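Kit corner – the arm budget, where we've got to

Quick one this month, am writing between meetings so forgive the state of it.

As most of you know we're hoping to order the second arm for the Iscombe workshop in April. Money is nearly there. The quote from Gaber came back higher than last year's, mostly the gripper. The arm itself hasn't moved much. Hatsue has gone back to them and asked for the two to be priced apart so we can see what we're paying for. No reply yet. Will chase.

Things still to go in the sheet, in no order:

Mounting plate. Not in the quote!! It wasn't in the first one either and we got caught out.

Spare fingertips. Last time we bought 2 pairs and wished we'd bought 5. They do wear, and the lead time was 45 days. Please can someone put this in as a proper line and not under "sundries".

Electrics. Kusthorpe site had to have a new socket run, which came out of a diferent pot. Iscombe might be fine. Haruto is checking on Monday.

Guarding. Depends on the risk assessment, which depends on the layout, which depends on the tables. So – tables first. Chie wants two end to end so there's room to set work down behind the arm. Fine by me if the heights match. Measure before ordering.

Training. We've put in 1,000 pounds. Hiyori thinks that's light. It covers the course but no cover for people's shifts while they're on it.

On simulation: the Plendus licence is already paid until the summer so please use it. Mio has been trying out reach and table positions in there before we commit to a floor plan, and it has already saved us one bad idea (arm too close to the wall, don't ask). If you have a job you think the new arm should do, send her the part size and weight and where it needs to go from and to. A sketch is fine. Back of an envelope is fine.

Lease or buy – still open. Leasing spreads it out but the gripper isn't covered under the lease terms we've seen, so we'd be buying that bit anyway. Chie is doing a side by side. I lean towards buying, for what it's worth.

Comments on the draft sheet by the end of the month please, after that its going upstairs as is.

Comments

Hiyori Hirose: Still think training is light. Two people on the course means two people off the rota. Can we at least ask what a day on site would cost?

Haruto Tsuji: Socket at Iscombe is on the wrong wall for where the tables are drawn. Not a disaster, will price up both.

Chie Maruyama: Heights measured, they match. Side by side on leasing to follow.

Kit corner | Send items to the workshop office | Back to top
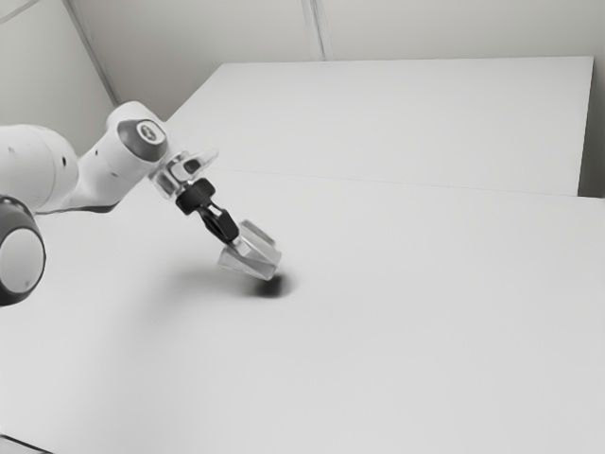 Should the gripper be budgeted separately from the arm?

It's best to give it a line of its own, with the spare fingertips and mounting plate listed next to it, so that a change in one price doesn't get lost in the total.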